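Categoría: Proyectos en curso / Informes de seguimiento

Informe de avance número 3: jornada de puertas abiertas en el laboratorio de Jastinitz

Para: Annick Campbell, programa de ayudas de Stelcombe
De: Biljana Lazarević, coordinación del proyecto Jemdale
Periodo: hasta julio

Estimada Annick:

Le envío el tercer informe del proyecto, que esta vez trata casi entero de la jornada de puertas abiertas. En el informe anterior usted nos pidió dos cosas: que mostrásemos el trabajo a personas de fuera del laboratorio y que explicásemos mejor en qué se utiliza la parte de la ayuda destinada a demostraciones. Intento contestar a las dos.

1. Organización de la jornada

Abrimos a las diez de la mañana y cerramos a las seis de la tarde. Recibimos a 175 visitantes, repartidos en 14 grupos. La previsión que habíamos escrito en la solicitud era más baja, y por este motivo los grupos del mediodía tuvieron que esperar en el pasillo más tiempo del que considero correcto. Para la próxima edición propongo la inscripción previa con hora fija.

El recorrido tenía cuatro estaciones: una charla de introducción, el brazo de dos articulaciones del taller, la mesa de manipulación con pinzas de mano y una conversación final con preguntas. Yevhen Fedoruk se ocupó de la charla y Khrystyna-Mariia Kuzmenko, de la mesa. La empresa Kovalchuk nos prestó los paneles para el pasillo sin coste para el proyecto.

2. La mesa de manipulación

Fue la estación que más tiempo ocupó. El objetivo de esta línea de trabajo, como ya conoce, es registrar cómo una persona realiza tareas domésticas sencillas con una pinza en cada mano, para que después el robot pueda aprender de estos registros. Elegimos tareas con vajilla y con una cesta de alambre, porque el público las entiende sin explicación.

Khrystyna-Mariia hacía primero la tarea despacio y después invitaba a un visitante a sujetar las pinzas. Los niños preguntaron mucho por los cables. Los adultos preguntaron más por el peso, y varios dijeron que la muñeca se cansa pronto. Esta observación coincide con lo que nuestro equipo anota desde la primavera y la hemos añadido a la lista de mejoras.
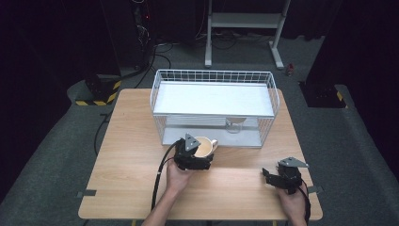
Foto: Nazar Vakulenko / Proyecto Jemdale

La taza con asa es una pieza que nos da bastante trabajo. Con la pinza izquierda cerrada sobre su lado, la persona debe cuidar que la bebida no se incline, mientras la derecha queda abierta, cerca del borde de la mesa. El vaso de cristal dentro de la cesta presenta otra dificultad, porque el vidrio transparente es difícil para nuestro sistema de visión. Todavía no tenemos una solución que me satisfaga y prefiero decirlo así en este informe.

3. Gastos y retrasos

El gasto de la jornada quedó dentro de la partida aprobada. La hoja detallada va en el anexo B. El único retraso que debo comunicar es el de la segunda serie de registros, que pasa al próximo periodo por falta de horas de sala.

4. Próximos pasos

Vamos a revisar el soporte de las pinzas para aliviar la muñeca y a repetir las tareas con vidrio bajo otra iluminación. Le agradecería también una respuesta sobre el cambio de sala que pedimos en el informe anterior, porque de esto depende el calendario.

Reciba un cordial saludo,
Biljana Lazarević

Comentarios (3)

Marisa T.
Fui con mis dos hijos en el grupo de las once. El pequeño quiere volver solo por las pinzas. La espera, un poco larga, es verdad.

jotaele
¿Se podrán consultar los registros cuando termine el proyecto? Doy clase en un instituto y me vendrían muy bien.

Nazar Vakulenko
@jotaele Estamos preparando una parte para centros educativos. Escríbanos al correo del proyecto y le avisamos.

Informes relacionados
Informe de avance número 2: preparación de la sala
Informe de avance número 1: compra de equipos y primeras pruebas
Jemdale: preguntas frecuentes de los visitantes
Convocatoria de Stelcombe para proyectos de divulgación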